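Gripper club, notebook, 11th November

Continuing from the page with the jaw drawings. Today we worked on soft and thin objects, which is the part of the Parsons task list that we postponed since March. The hard objects (cups, blocks, the marker pens) are finished and I do not want to spend more evenings on them.

Before the start I checked the disk. We have 859 recordings in the Mirkitz folder. Of these, 14 have no matching file for the second hand, so they can't be used for the two-hand tasks. I moved them into a separate folder and did not delete them. Please do not put them back, even if the folder looks too small to you.

Tag printing. The first sheet was printed with "fit to page" switched on and the squares came out smaller than in the settings file. I noticed only when the distances in the viewer were wrong by a constant factor. Printed again at full size, measured with the steel ruler, glued on. The old sheet is in the paper bin and should stay there. I wrote the correct size in pencil on the inside of the box lid.

Tissue task. The instruction on the list is short: pick up one tissue, hold it upright, give it to the other hand, put it down flat. It sounds easy, but I needed a long time to find a grip that I could repeat. What I learned, in no good order:

- If I take the tissue by the corner, it hangs down and turns with every small air movement. Folding it first into a strip makes it stiff enough to stand up by itself.
- Closing speed matters more than force. When I close fast, the air between the jaws pushes the tissue away. I now close to half, wait a moment, then close fully.
- Crumpled tissues are easier than new ones. I don't know if we should call this cheating. For the moment I write "new" or "used" in the remarks column, and we can separate them afterwards.
- The hand-over is still the weak place. The receiving hand comes in from the side and I must turn my wrist a lot so that the tag is not hidden. My elbow does not like it. Maybe the person should stand and not sit for this one.

I did 9 attempts that I want to keep and 4 that I marked as bad. In the bad ones I moved the tissue before the recording had started, so the beginning is missing. This is my own mistake and not the software. We should agree on a sign, for example closing the empty jaws two times, and then everybody counts from there.

Room. The window side is bright and in the afternoon the exposure jumps when I turn from the window toward the corridor. I fixed the exposure by hand for the second half of the session and the video is a bit dark now, but at least it is equally dark everywhere. I prefer this. If someone has a different opinion, write it below, and please not on a loose paper.

Software. The Fusoma viewer lost the connection two times when I opened the second stream. Restarting only the viewer was enough, the recorder kept running. I could not make it happen again on purpose. I have noted the version number in the text file next to the recordings.

The competition. The Sternside rules were updated and I read them again during the tea. The thin object can be paper, cloth or foil, and the team learns which one only on the day. So we can't train on tissue alone. I think cloth next, foil last, because foil keeps every fold and we would need a new piece for each attempt. Also the table height is now given in the rules and ours is lower. I have put two boards on the list of things to bring.

To do:
- check that the clocks of both grippers agree after a long session
- repeat the hand-over standing up
- cut the cloth into equal pieces, all from the same fabric
- new rubber for the spare jaw, the old one is getting smooth
- ask if we can have the room one hour longer - the setup eats too much of our time

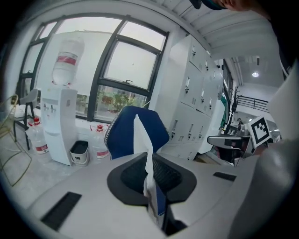
Tissue task, strip held upright, second gripper with its tag at the right.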